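Section 4: Choosing a location and placing the dehumidifier

4.1 Before you begin

Read this section through once before moving the Nolmont 340 out of its carton. The unit is heavier at the bottom than it looks, and it should be carried by the two side grips. Do not lift it by the water tank handle. The tank handle is made to carry the tank alone and will come loose under the weight of the unit.

If the unit was laid on its side during delivery, stand it upright and leave it unplugged overnight. Oil from the compressor needs time to drain back. Units damaged by starting too soon are not covered by the warranty.

4.2 Choosing the room

The Nolmont 340 is rated for closed rooms of up to 500 square feet. In larger rooms it will run without stopping and may not reach the humidity you have set. For a finished basement of up to 1,000 square feet, use two units and place them at opposite ends.

Close the windows and outside doors while the unit is running. Interior doors may be left open, but the adjoining space then counts toward the total area.

Do not use the unit in:

- a bathroom or shower room
- a crawl space
- a greenhouse or other glazed outbuilding
- any room where solvents, paints or fuels are stored open

Note: Rooms that are cold in winter need extra attention. Frost can form on the coil at low room temperatures. The unit will pause and defrost itself, and the DEF light comes on while it does so. If the DEF light is on most of the day, switch the unit off until the room is warmer. In many basements this means storing it from December until spring.

4.3 Floors and surfaces

Place the unit on a firm, level floor. It rolls easily on tile, vinyl and sealed concrete. On carpet, the type of pile matters. A low, tightly woven carpet gives good support and the unit can stand on it directly. A deep or soft pile lets the casters sink, which tilts the tank and can trip the float switch before the tank is full. Put a flat board under the unit if you have a carpet of this kind.
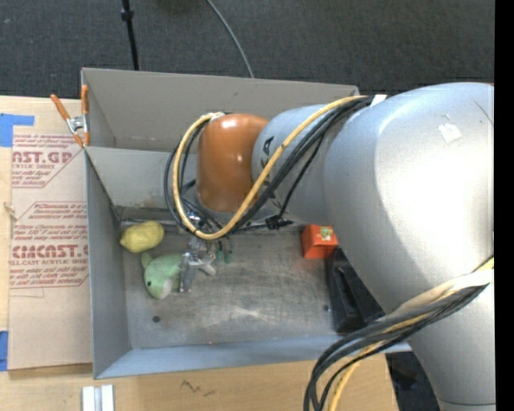 Figure 4-1. Dark, fine-textured carpet beyond the edge of a table.

Keep the unit on the floor. Tables, shelves and benches are not suitable, even if they will take the weight. The unit vibrates slightly in use and can creep toward an edge.

To check that the unit is level:

1. Set the unit in place with the casters pointing to the rear.
2. Press down on each top corner in turn. The unit should not rock.
3. If it rocks, turn it a quarter turn and try again.
4. If it still rocks, move it to another part of the floor or use a board.
5. Lock both front casters by pushing the gray tabs down with your foot.

CAUTION: Always empty the tank before moving the unit, even a short distance. Water can spill over the back of the tank and reach the electrical parts.

4.4 Clearances

Air is drawn in at the back and blown out at the top. Leave 12 inches behind the unit and 18 inches above it. Leave enough space in front to pull the tank straight out.

Curtains, hanging laundry and loose papers should be kept well away from the rear grille. If the intake is covered, the filter light may come on when the filter is clean.

4.5 Continuous drain hose

The hose kit is sold separately under the name Siqueira. Hoses from the older Uletano kit have a different thread and will leak at the connector.

1. Switch the unit off and unplug it.
2. Remove the round cover at the lower left of the back panel. Keep the cover.
3. Screw the hose on by hand until snug. Do not use pliers.
4. Run the hose downhill all the way to the floor drain. It must not loop upward at any point.
5. Plug in, switch on and check the connector for drips after an hour.

When you go back to using the tank, refit the cover. Water will run out onto the floor without it.

4.6 Power connection

Plug the unit directly into a grounded wall outlet. Do not use an extension cord, a power strip or a plug-in timer. The cord should lie flat along the wall and never under carpet or a rug, where heat can build up and damage will go unnoticed.

WARNING: Do not operate the unit with a damaged cord or plug. Replacement cords must be fitted by an Orelico service center.

Once the unit is in place, continue with Section 5, First use.

Revised 20 October 2025. Text: Eldana Wolde.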